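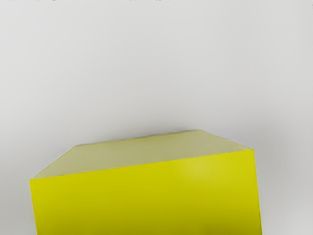
3.2 Color and judged size

Earlier work on judged size has mostly used printed cards, which fix the lighting but remove any sense of depth. We used rendered solids instead and asked 172 adults in Trallham to estimate the width of each one against a gray scale bar shown beforehand. A yellow block on a plain pale gray ground, with the top face duller than the front (Figure 3), is shown here. Each person judged 40 items in one sitting, with a break after the first 20. Estimates for close views ran high in every age group. The effect was weaker for people who had done the matching task first — a point we return to in Section 4.

Figure 3. Close view of the yellow block.

Distant views were judged in a separate block of trials. The same scale bar was used, and no time limit was set. Responses slower than 400 seconds were dropped before analysis. 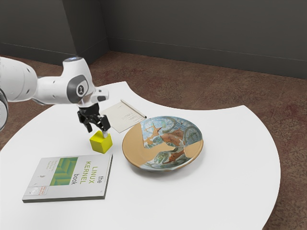

Visser Traso
Department of Psychology, Skolen College, Trallham
Received 09/06/2021

Figure 4. Yellow cube on a white table, distant view.

In the distant views the estimates were closer to the true width, but they varied more from person to person. Yellow items were judged slightly wider than blue items of the same size. We did not find this difference for green. Age had no clear effect once the order of tasks was taken into account.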